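Planning and Control Working Group — Minutes
April, 10:00, Bridham room and remote

Chair: Magdy Kettani
Notes: Workum tooling desk

1. Previous minutes
Approved with one fix: the scene loader change was merged to main, it isn't waiting on review anymore.

2. Planner update
Magdy showed the new grasp sampler running inside Brunner, our planning stack. This is a big step up and people were glad to see it! The old sampler threw away every grasp near a counter edge. The new one keeps them and lets the collision checker decide. On the kitchen set it solved 98 of the test problems, and the 18 left over are nearly all cases where the elbow has to fold back over the base.

Question from remote: does it cost planning time? Yes, a little, mostly in the first call while the distance field gets built. Magdy thinks we can cache the field per kitchen and get most of that back. Agreed to try caching before touching the sampler again.

3. Simulator and assets
Indley now loads kitchens straight from the layout file, so no more hand placing of stools and faucets. Lots of thanks for this one — it used to eat a whole afternoon per kitchen. Two issues still open:
Ticket 2602, thin objects sink slightly into the countertop after reset. The contact margin is the main suspect.
Glass objects load fine but the depth output treats them as solid. Fine for planning, misleading for perception. Perception will write up what they need.

4. Round board task
We spent the longest on this and it was the best talk of the meeting. The board lies flat beside the sink, so there is very little for the fingers to get under. The overlap with the front rim of the sink may help us, and the planner should look for a grasp at that part of the edge first. The faucet is the other worry, with the wrist working so close to it.

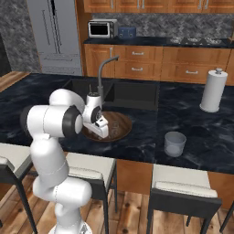 Magdy wants the approach split into two stages, a free-space move to a hover pose and then a slow straight descent with force limits on. Everyone liked this. The hover pose can be checked offline, and the descent gets its own controller gains. We'll start with 16 seeds per board position and look at the failures by hand before scaling up.

5. Actions
Magdy: field caching in Brunner, two-stage approach on a branch.
Tooling: contact margin sweep for 2602, replay viewer button for stepping back one plan.
Perception: note on glass and depth output.

6. Any other business
Short demo of the replay viewer, now with joint limits drawn as colored bands. Very handy already. Please send requests to the tooling desk and keep them out of the planner tracker.

Closed at 11:10.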